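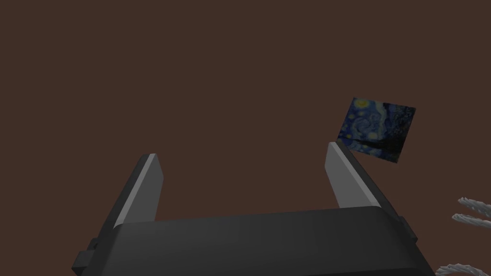 Hullix Folding Bookcase: Staff Review
October 24, 2022

The Shearer Reading Room purchased two Hullix bookcases for its local history shelves. Assembly took 30 minutes per unit and required only the screwdriver supplied. Each bookcase holds 11 archive boxes without any bend in the shelves.

The finish resists scratches well. The hinges, however, are stiff - staff should expect to use both hands when folding a unit for storage. The printed instructions are brief, and step 2 refers to a part under the wrong letter.

The Reading Room recommends the Hullix for small libraries with limited floor space. A further order will be considered in December.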